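Site Visit Report: Juvik Automation Laboratory
Submitted by Hilde Aerts and Teun Aerts

The visit took place in June as part of the second-year module on automated assembly. Our group was received at the Juvik laboratory by the Kirno project team, which opened its program to students for one afternoon. The purpose of the visit was to observe how a two-arm work cell is planned before any hardware is ordered.

The demonstration was given on screen, in simulation. Both arms share one worktable, and the parts are placed on a gray mat within their reach. 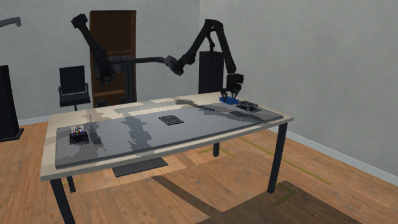
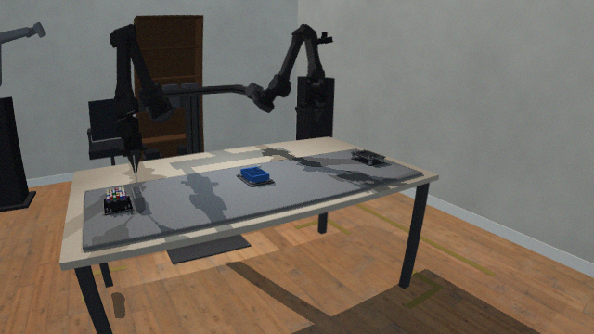

According to the team, each task is run 100 times in simulation before it is approved for the laboratory. Runs in which the arms come too close to each other are logged and reviewed separately. Students were given access to 26 of these logs and asked to sort them by type of fault, working in pairs.

The discussion afterward dealt mainly with the placement of parts. Teun Aerts asked whether a layout tested in simulation could be used unchanged on a real table. The team replied that lighting and small errors in position still require adjustment on site.

The completed fault tables are attached as Appendix 5.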